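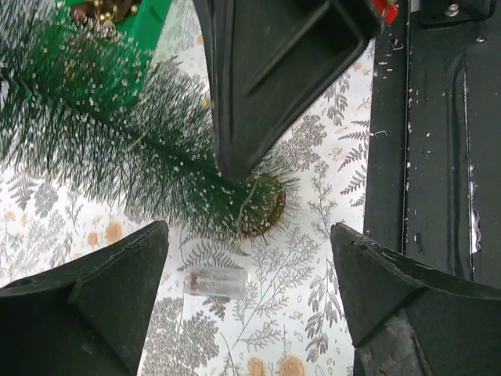 4. Blocking and reporting scam calls

The Custska call guard checks each incoming call against your own block list before the phone rings. It must be set up as described in section 3 and connected to the phone line.

Adding a number after a call

1. Hang up. Do not press any key the caller asks you to press.
2. Press and hold BLOCK for 5 seconds, until the light turns red.
3. Release the button. The last number received is now on the list.
4. To undo this, press BLOCK twice within 12 seconds.

The list holds up to 900 numbers. When it is full, the oldest entry is deleted.

Note: Calls with a withheld number cannot be added one at a time. To stop all of them, set switch 2 on the back of the unit to ON. Some doctors' offices and hospitals withhold their number and will be blocked too.

Caution: Scammers can make a call show the number of your bank or the local police. A call that gets through is not proof of who is calling. Never give out a PIN, password or card number. Call back using the number printed on your card or statement.

Reporting a call

1. Press MENU and select Call log.
2. Write down the number, the time and what the caller asked for.
3. Report the call to the police. If you have already sent money, call your bank first.

Clearing the log does not clear the block list. To erase both, see Resetting the unit in section 6.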